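# Sturkum round serving plate, cream

Low rim, for fruit, bread and cold dishes. From the Hastico table range.

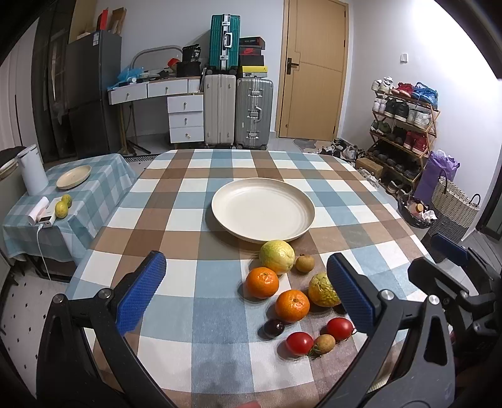 *Sturkum plate in cream on a checkered tablecloth, beside citrus fruit, mandarins and tomatoes.*

The Sturkum is a plain round plate for the middle of the table. We made it for people who eat at the same table every day and do not want to keep one plate for guests and another for themselves. It has a low raised rim and faint rings on the surface, and there is no printed pattern, so it can stand on a cloth with a strong design without fighting with it. In the photo it is on a cloth with brown, blue, white and grey-green squares, and our customers often use it in this way.

## Details

| | |
|---|---|
| Article number | 235 |
| Material | Glazed stoneware |
| Color | Cream |
| Shape | Round, low rim |
| Dishwasher | Yes |
| Microwave | Yes, for warming food |
| Oven | No |
| Sold as | Single piece, or trade carton |

The cream is a warm tone and a little darker than the white of hotel porcelain. If you put it beside pure white plates the difference will be visible. Please order one piece first if you need to match it with plates which you already have.

## What it is good for

Whole fruit is the most common use. The rim is low, but it is enough to stop a mandarin or a small tomato from rolling off when somebody passes the plate across the table. For very small fruits, such as cherries or loose grapes, we recommend the deep Sturkum bowl instead.

It is also good for sliced bread, cold meat, cheese, pancakes and a flat cake. A sauce will stay on the plate if there is only a little of it. For a salad with much dressing the rim is too low and you will be sorry for your tablecloth.

Tomatoes and citrus fruits can lie on the glaze for many hours and they leave no mark. Cut beetroot and turmeric can leave a light shadow. It goes away after one or two washings with baking soda.

## About the rings

We receive many questions about the rings. They are part of the form and they are not scratches. Before glazing, each plate turns on the wheel and the worker passes a tool over it, and the tool leaves these soft lines. On some plates they are easy to see and on others you must hold the plate against the window to find them. We do not sort the plates by this, so if you buy several pieces please expect small differences.

The rings do not collect dirt. The glaze fills them almost to the top, and a fingertip feels them only a little.

## Cleaning and care

- Wash by hand or in the dishwasher, up to the normal 65-degree program.
- Use a soft sponge. Steel wool makes gray lines on the glaze.
- Let the plate cool before you put it in cold water.
- When you stack more than six, put a paper napkin between the pieces.
- The foot ring under the plate is not glazed. It is sanded, but on a polished wooden table we still advise a cloth or a mat.

If there are gray marks from knives, a cream cleaner for ceramic cooktops removes most of them. Rub in the direction of the rings.

## Colors and other pieces

Cream is always in stock. The color Smoke is made once a year, in August, and when it is sold out we take names for the next firing.

In the same range there are:

- Sturkum oval plate, cream
- Sturkum deep bowl, cream and Smoke
- Sturkum small plate, cream
- Jukis bread board, beech, which fits under the round plate and can be used as a stand

The Jukis board is sold separately. It must not go in the dishwasher.

## Orders and delivery

Private customers can order from one piece. For cafés, guest houses and school kitchens we have a trade carton with 144 pieces on one pallet. The trade price starts from 100 pieces, so one carton is already enough for it, and it is also possible to mix round and oval plates in the same order. Please write the number of each shape in the comment field, or we will send only round.

Delivery from stock takes three to five working days. Pallets are brought by our carrier Benítez to the ground floor. If you need them to be carried upstairs, this must be agreed before the shipping, and there is an extra cost.

Each plate is packed in molded paper pulp. We do not use foam. Please keep the packing until you have checked the plates, and if one is broken send us a photo of the plate and a photo of the box within seven days. You do not need to send back the pieces. We replace them with the next shipment, or sooner if you cannot wait.

## Short answers

**Can I use it as a dinner plate?**
Yes, many people do. It is heavier than a usual dinner plate, and for small children it may be too heavy to carry.

**Does the glaze contain lead?**
No. The test sheet for the glaze is available on request.

**Is it possible to put a logo on it?**
Only on the underside, and from 100 pieces. We stamp it in the clay before firing, so the order takes six weeks more.

**Will you make a bigger one?**
We tried it. The bigger plate bends in the kiln and too many pieces must be thrown away. Perhaps with a different clay it will be possible, but I cannot promise a date.

For samples and trade prices please write to Cyprian Wieczorek at the Hastico sales desk. Letters in English, Polish and German are welcome, and he is on the telephone from 8:00 to 14:30.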